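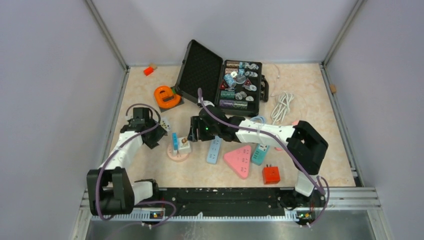 Tabletop layout with the hard-shell case open at the back.

Eltunach Tabletop Tidying Set

README, version 3
Last updated 10 March 2021
Maintained by Ivone Holanda and Jussara Cavalcanti

Summary

Eltunach is a set of still pictures of small household objects laid out on a light beige surface, with notes on where each object belongs when the surface is tidied. It covers things that end up on a desk or a hall table: cases, cards, small containers, and whatever else was in the drawer. The release has 3300 pictures from 1748 layouts. Some layouts have one picture and some have several.

What is in the release

pictures/ holds the stills, grouped by layout.
layouts.csv has one row per layout, with the layout name and the object list.
objects.csv has one row per object, with a short name, a main color, and a home.
notes.txt is free text, mostly about objects that changed names between versions.

The home column

Every object has a home, the place it goes when the layout is put away. A home can be a container that is also in the layout, a spot along one of the walls, or "none". An open case can be a home. A closed case is treated as an ordinary object and needs a home of its own. We changed this in version 2, and files made before then will not match.

Case state is written as open, closed, or unclear. Use the state in layouts.csv. The one in objects.csv is only a default and is wrong for a fair number of rows.

Naming

Names are short and describe what a person would see: "black hard-shell case", not a model name. Flat pieces are listed as "card" whether they are card stock, plastic, or something else. Dots, stripes, and other marks go in the marks column and do not become part of the name. If two objects in a layout would get the same name, the second gets a letter after it.

Colors were picked by eye from a fixed list. Pale gray and white were mixed up often in the early rows. Jussara went back over the cards in December, but the containers have not been redone.

Layout groups

Dinus: few objects, well spread out, no containers.
Rena: at least one open case or box with loose objects near it.
Quispe: crowded layouts, with objects touching or resting on each other.

There are 7 layouts that fit more than one group. They are filed under Rena.

Known problems

The beige surface has faint pinkish mottling. Simple color thresholds pick this up as objects, so check your masks.

Small pale pieces are easy to miss, and a few were left out of the object lists. Please send the layout name if you find one.

Object lists cover only loose household items. Anything mounted or fixed in place is left out.

Left and right are always given from the front of the work area. Rows from version 1 that used the opposite rule have been flipped.

Suggested uses

Sorting and put-away planning, object naming, and checking whether a container is open. The set has no weights or measured sizes, so it will not tell you whether an object fits in its home.

Changes in version 3

Added the marks column.
Merged "box" and "small box".
Removed duplicate rows from Quispe.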